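Gripper pair maintenance notes, 1/9. Posting these so I stop answering the same question in DMs. Hand-held two-finger units, used left and right as a pair.

2/9 Task is snack packets and a cardboard box on a sofa. Thin film, crimped ends, soft seat underneath. It shows up pad wear faster than anything rigid. 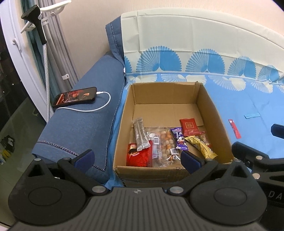
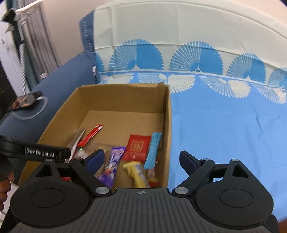 3/9 Service interval is 365 cycles per side. One cycle = full open, full close, full open. I ran the first set to 533 before checking and the right pad had glazed along the inner edge. Too long.

4/9 Pads: wipe with isopropyl on a lint-free cloth, let dry, then close on a strip of printer paper. Pull it straight out. Even drag across the width is a pass. If one corner slides free, loosen the pad screws, reseat, retighten in small steps – alternating, like a wheel.

5/9 Pivots: check for side play with the jaws half closed. Hold the housing, push the fingertip sideways. Any click, pull the pin and look at the bushing. I use Pruvex dry film on the pins. No grease. Grease picks up carton dust and ends up on the pads.

6/9 Zero the opening after every pad change. Jaws fully open, wait for the reading to settle, store, close, open again, compare. Deepak Rathore does it three times and takes the middle value. I do it twice and repeat if they disagree.

7/9 Lens: blower first, cloth second. Then check that both fingertips are in view at full open. If one has wandered, the mount screw has backed off. Mine did that in the first week. Blue threadlocker, one drop, fine since.

8/9 Spares: 6 pads per pair, bagged by side. Left and right are not interchangeable on mine. The Tavard bushings fit without reaming. The Deris ones were tight and I sent them back.

9/9 Log for the current set: pads new at zero, right pad reseated once, no play in any pivot. Total on the housings is 1,600 cycles. Next full strip-down is in January – I'll add the torque values to this thread then.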